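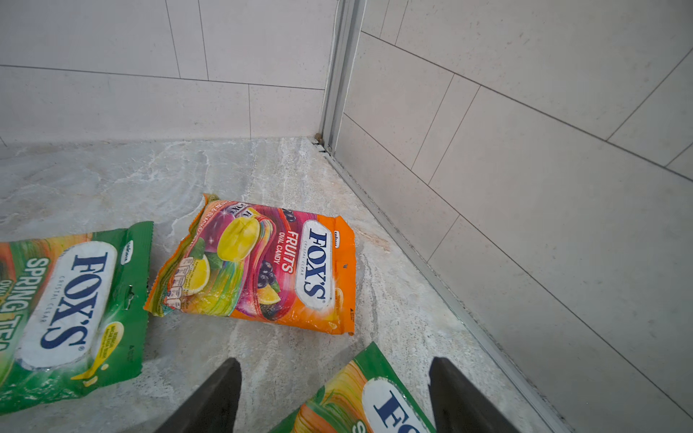 Fig. 1. Wrist camera view, three sweet packets on the marble floor near the corner.

Robotics Workshop, Unit 5: Picking Up Things That Bend
Course handout. Read before the practical and bring it with you.

This unit follows on from the wooden block exercises. Blocks have flat sides and stay the shape they are. A sweet packet does neither. The film creases when the fingers close, the sweets inside shift to one end, and the crimped seal can catch on a fingertip. Most of the marks in this unit are for how you deal with that, and a smaller part for whether the packet ends up in the right place.

What you need to have done already

You should have finished the calibration sheet from Unit 4 and had it signed. You should also be able to start the arm, home it and stop it without looking anything up. If you missed the Unit 4 practical, go to the catch-up slot in the Winddale room before you come to this one.

The objects

We use Fox's sweets in two sorts, Crystal Clear Fruits in the orange packet and Spring Tea in the green. Two of the packets are the same sort on purpose. A detector that only looks for "green packet" will give you two answers, and your program has to choose one and stick with it until the pick is finished. Several groups last year had an arm that set off for one packet, changed its mind halfway and closed on the floor between them.

Look at how much of each packet the wrist camera can see in Fig. 1. The orange one is all there, but its label is turned and the film is wrinkled across the print. One of the green ones shows only the top part of the logo, with the letters FO. If your method needs to read the whole word it will fail on that packet. Decide early whether you will move the camera back for a second look or work from colour and outline.

The floor also matters. It has a veined marble pattern, and a simple edge filter will find the veins as well as the packets. The metal strip where the floor meets the wall gives a long straight line that is easy to mistake for an edge of something. Mask it out or use it as a reference, but say in your report which you did.

Approach and grip

Work through these in order. Do not go on to the next until the one before works three times in a row.

1. Hover over the chosen packet with the fingers open and save a picture.
2. Turn the wrist so that the fingers close across the short side of the packet.
3. Lower slowly. Stop when the tips are just clear of the floor.
4. Close at the low force setting. Wait one second and check the finger gap.
5. Lift by a hand's width and check the gap again. If it has shrunk, the packet is slipping.

Packets near the corner are harder. The wrist is wider than the fingers and the joint housing will meet the wall first. The Juritz planner knows where the walls are only if you have loaded the room file, so load it every time, even if the group before you says it is already in.

Keep the speed at 33 per cent or below for all floor work. The log will show it if you don't. 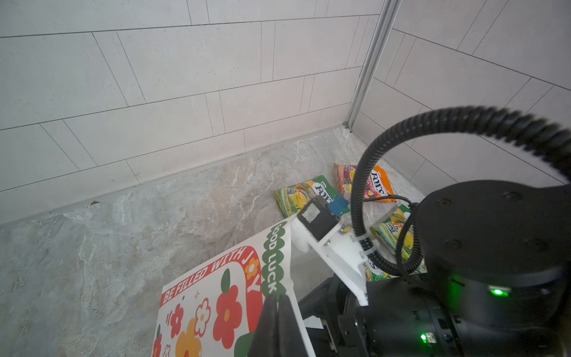

Winddale, Mon 24 January

The second part of the practical uses a printed card in place of a packet. The one we have says "Be filled with joy" on a red banner and "Good luck" in green, with flowers printed on it. A card is thin and fairly stiff, and it needs a different grip from the packets. Take it by the lower edge. If you grip too near a corner the card will swing, and the far end will come down on whatever is beneath it.

With the card held at a slant, as it is in this view, it fills a good part of the lower foreground. Think about what this does to the wrist camera. Anything behind the card is hidden for as long as you are carrying it, so positions you saved before the pick are all you have. Packets do not move by themselves, but they do move if the card brushes them.

Before you start the card task, check the cable conduit. It makes a large loop above the bracket, and that loop needs room. Turning the last joint the long way round will pull on it. The Giraldo software lets you set a limit on that joint, and you should set it before the first move. If the loop goes tight, stop the arm and turn the joint back by hand control. Do not cut or move the cable tie.

Marking

The unit is marked out of 100. The packet task carries the most, then the report, then the card task. A pick counts if the object stays held through both gap checks. Pushing a packet out of the corner first is allowed — it is often the sensible thing to do — but it must be a planned move in your program and not a lucky knock.

Each group may have up to 5 scored attempts at each task. Failed attempts do not lose marks if you write down what happened and what you changed before the next one.

The report

Two sides at most, plus pictures. Include:

Which packet your program chose and how it chose.
The finger gap at both checks, for every scored attempt.
One failed pick, with the saved hover picture and your best account of the cause.
What you would change if all the packets were the same colour.

Upload it to Vivow under your group number. Save the log file with it, unedited. The practice set in the same folder has 1,135 wrist camera pictures taken in October, and you may use any of them to test your detector before you come in. They were taken under other lighting, so expect to adjust your colour limits once you are at the arm.

Please leave the packets unopened. A half-empty packet weighs less and folds differently, and the next group's numbers will not match yours.

Reading for Unit 6: the section on placing and release in the course booklet, and the short note on finger pads that follows it.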